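3.2 Collecting demonstrations by hand

All demonstrations for the packing task were recorded with hand-held grippers, no robot in the room. An operator holds the tool, does the task the way the robot is supposed to do it, and the wrist camera plus the tracked pose of the tool become the training record. We tried remote control first, with the leader arms from the Zolow setup, and gave up on it for this task. Soft bags are hard to judge through a leader arm. Operators squeezed too early, or pinched only the loose end of the film and lost the bag on the lift. With the tool in the hand they feel the bag give, and the bad grasps mostly went away after a short practice.

Task definition. Wrapped snacks lie on a table in front of an open carton. Each one has to be grasped, lifted over the rim and released inside. No fixed order. Items may overlap at the start and we did not separate them. An episode starts when the operator presses the trigger key on the Fluseck logger and ends when the last item is in, or when the operator calls it off.

Homes, not the lab. Sessions were run in ordinary rooms, with whatever furniture and light was there. The lab table at Lakthorpe gave us very clean data and a policy that failed as soon as the tablecloth changed. Packages were also bought locally and not matched between rooms, so the set of shapes is uneven: flat pouches, pillow bags, cake in film, sausage-type packs. Figure 3 gives views from the tool cameras in one of the rooms. 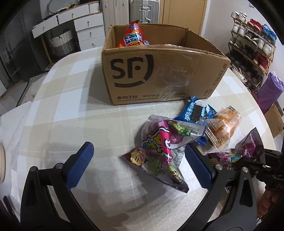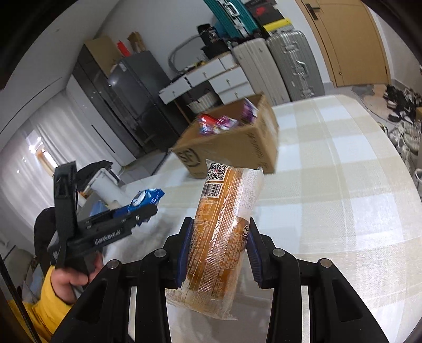 Figure 3. Tool-camera views during the packing task. Left/top: jaws open over the snacks on the table. Right/bottom: a long clear package held between the two finger pads, with the open carton behind it.

Two operators did most of the recording, the first author and Chi-keung Lau. Cheuk-hei Ho checked the episodes afterwards, usually the same evening, and threw out the ones with tracking loss or a finger helping from outside the jaws. Of 208 recorded episodes we kept 96. That is a poor yield and most of the loss is from tracking, not from the operators - see 3.4.

Instructions to the operators were kept short. Approach slowly, close once, do not regrasp in the air. Keep the carton in view if possible. If a bag slips, put the tool back to the open pose and start again on the same item, dont switch. We kept episodes with slips in the training set as long as the recovery was clean. Removing them made the policy worse on thin pouches (Table 2).

Where two tools were in use at once, the streams were logged separately and aligned on the clock afterwards. Offset after alignment was under 2 frames in all kept episodes. We do not train a two-arm policy in this paper. The second stream is treated as an independent single-arm demonstration, and the other tool, including the hand and sleeve of whoever holds it, is left unmasked in the camera view. Masking was tested in August and gave no gain, and the masks flickered near the jaws.

Gripper width. Opening width comes from the encoder in the tool and is recorded with every frame. For compressible packages the width at contact is a bad target, the film wrinkles well before there is any load on the contents. We therefore take the minimum width over the hold phase as the grasp width and let the controller close to it with the force limit from the Tsao driver. Rigid packages are not affected by this.

Segmentation into approach, close, carry and release is automatic, from width and tool hieght only. The first 700 segments were checked by eye, the rest were not.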